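Two Floors of Sky: Our Visit to the Welelthorpe Landscape Fair

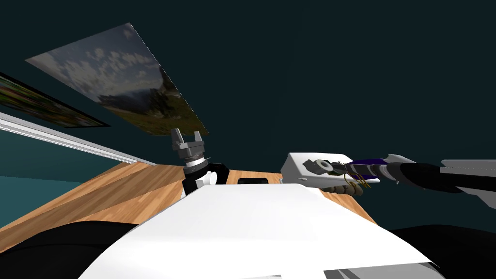
2 min read

I have wanted to get to the Welelthorpe fair ever since Yamuna Nadar came home from it with a rolled-up cloudscape under her arm, and this year we finally made it! It fills both floors of the old Saltesel seed hall, with 87 painters downstairs and the framers and print people up a very creaky staircase.

Start upstairs if you can. The framers are happy to talk while it's still quiet, and Parvathi Marar gave us a wonderful half hour on moldings, mats and why a pale sky usually wants a thin border (a heavy one makes the clouds look as if they're sinking). She cuts every corner by hand and let me try one. Mine had a gap you could mail a letter through.

Downstairs is louder and more crowded, and I loved it. The Fledum painters work outdoors all year and had a whole wall of marsh views from July, all haze and low trees, and a tiny one of a flooded lane that I went back to look at again and again. Stall 307 was the surprise of the day: old botanical prints, mostly poppies and foxgloves, with the pencil notes still in the margins.

Lunch was at the Pillai counter by the back door. Get the lentil soup, and get there before noon, as the line runs right past the easels after that.

Tickets are $8 and you can come and go all day. Parking behind the hall fills early, but the side streets were fine. I came away with one small cloud study and a bag of frame hooks, and I'm already clearing a space over the stairs.

Posted December 2019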